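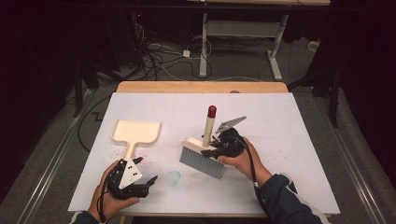

*Brush in the right gripper, dustpan in the left, board on the table.*

**femke_d** wrote:

Hi all, first proper post in the demos section (I've been lurking since May). We're teaching a two-arm setup to sweep stuff off a tabletop into a dustpan, and we're recording all the demos with hand-held grippers, one in each hand. I love it so far! You just stand there and sweep, and after an hour you mostly forget you've got a gripper in each hand.

My problem is the dustpan. The brush side looks great in playback. The pan side wanders. I catch myself nudging the pan toward the mess with my left hand while I'm brushing with my right, like anyone would do in their own kitchen, and then every demo ends up with the pan somewhere different. We've got 125 demos now and I'm scared to look at how many of them have the pan drifting.

So do I throw those out and start again with a strict "pan stays put" rule? Or keep going and let the policy sort it out? Plan is to start a training run on Friday.

Femke Dijkstra, Bavport

---

**gravelpit** wrote:

Keep them. If people nudge the pan then the robot should nudge the pan. Strict rules give you robots that fall apart the second the pan is an inch off.

---

**mulu_a** wrote:

Going to disagree with gravelpit on this one. I did a wiping task at Larow with two of us recording, and my partner moved the bowl with his left hand while I kept mine still. Each set trained fine alone. Mixed together, the left arm would start to move, stop, start again, and sit there twitching over the bowl. We ended up with 5 people's worth of opinions on why, and the only thing that fixed it was picking one style.

Doesn't have to be the still one! Just pick one and write it on a sticky note where you can see it.

Mulugeta

---

**gravelpit** wrote:

How many demos was that though? With a small set, sure, you'll get dithering. Keep recording and it washes out.

---

**mulu_a** wrote:

About 3000 between the two of us. It didn't wash out.

---

**gravelpit** wrote:

OK, that's more than I expected. I'd still want to see what your cameras were looking at before I blame the nudging. If the wrist view couldn't see the bowl then the left arm was guessing anyway.

---

**femke_d** wrote:

Ooh, the camera point is a good one. I went back and watched a pile of the gripper footage over lunch and there's a fair bit I never noticed while recording. A handle held upright between the fingers hides a whole strip of table right down the middle, so whatever is behind it is gone until you tilt your wrist. I'd been blaming myself for missing beans and half the time they were tucked in behind the thing I was holding.
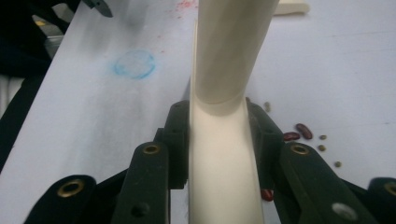 It also made me realize how differently I grip from one take to the next. Some takes I've got the fingers pressed nice and even on both sides, and some takes one side sits lower than the other, and I couldn't tell you why. In my hand it all feels the same. Does anybody fuss over that, or is it fine as long as nothing slips?

And while I'm confessing, we've been mixing what goes on the table. Kidney beans, little green seeds, whatever's in the tub. The big beans roll ahead of the bristles and the small ones hide under them, so I brush differently for each – short flicks for the beans, long slow pulls for the seeds.

---

**tinsnips** wrote:

I fuss over it! Uneven grip means the tool sits at an angle the robot then copies, and a real arm won't make the tiny wrist correction you make without thinking. I do a two-second squeeze check at the start of every take. Boring, but I quit having to redo whole sessions.

The mixed beans are good, I'd leave those in. Different strokes for different stuff is something the robot can see a reason for. Random pan drift isn't.

---

**gravelpit** wrote:

That's a better argument than the one I was having. Fine: keep the beans, sort the pan.

Femke, don't bin the old ones yet. Tag each take "pan moved" or "pan still" and train on the still ones first. If that works, add the others back and see if it gets worse. Costs you an evening.

---

**mulu_a** wrote:

Seconding the tagging. And slow down a little at the moment the bristles reach the lip of the pan. Everyone speeds up there and it's the hardest bit for the arm to copy. I tried Hendriks' trick of saying "lip" out loud as I get there. Feels silly, works for me.

---

**femke_d** wrote:

Thank you all! I tagged the first batch and only 6 of them so far are bad enough that I'd call it real drifting, the rest is tiny wobbles. So much less scary than I thought. Going with pan still, squeeze check at the start, and I'll try muttering "lip" at the table (my coworkers already think I'm odd).

tinsnips, do you do the squeeze check before or after you hit record?

---

**tinsnips** wrote:

Before. Otherwise you're teaching it to squeeze.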